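The man who walks the parish boundary

Drivcombe to Skullden, over the top, then back by the river. Kazimír Bartoš has done it in all weathers and he's got the boots to prove it. He is writing down every boundary stone as he goes, and when we spoke he had got to 216.

"People think they're milestones," he says. "They're not, they don't tell you how far anything is. They tell you whose sheep it was."

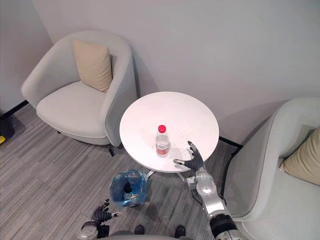 Josau Teixeira

He came to it by accident. New to the village, no car, a lot of walking. Tripped over the first one, more or less. A lump of stone in a ditch with a D on one side and an S on the other, and moss over most of it.

"I asked in the shop and they said oh, that's always been there. So I went home and looked at the old map and there was a little dot. And then another dot. That was my winter gone."

The map is a copy, folded so often the creases have worn white. He marks a find in pencil, then in ink once he's been back and checked it. 34 are still only pencil. Some are under brambles, three are in gardens and one, he is fairly sure, is holding up a gatepost.

Does he ask before going into gardens? "Always. One lady gave me soup. One man said it was his stone and I could look at it from the road." 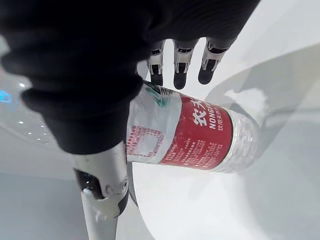 Local History

The letters are the easy part. It's the dates that give him trouble, as many were recut when the parishes fell out over grazing, and the mason doesn't seem to have been much of a speller. One has its S backwards. Another has a number that might be a year or might be somebody's idea of a joke.

"I had a long think about that one. I still am having it."

He wont clean them. Asked twice about this, and he was firm both times. No wire brush, no bleach, nothing. A soft brush if the lettering is really bad and otherwise you wait for low sun, early or late, when the cuts throw a shadow and you can read it from the path.

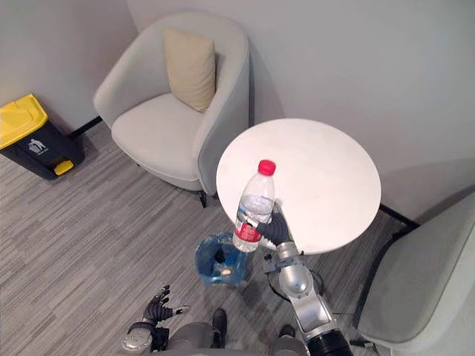

"February's good for that. By summer the bracken is up to here and you might as well stay in bed."

The list is going to be printed, with a map you can use. He'd like it ready in April but the drawings are slow and he keeps finding mistakes in his own notes. Left bank for right bank, that sort of thing. He has a nephew checking teh grid references.

And after that? There is the far side of Skullden, which he has hardly touched. Steeper. Fewer paths, and a bull.

"I'll do it in the autumn," he says. "If the bull has moved."

Posted 3/20/22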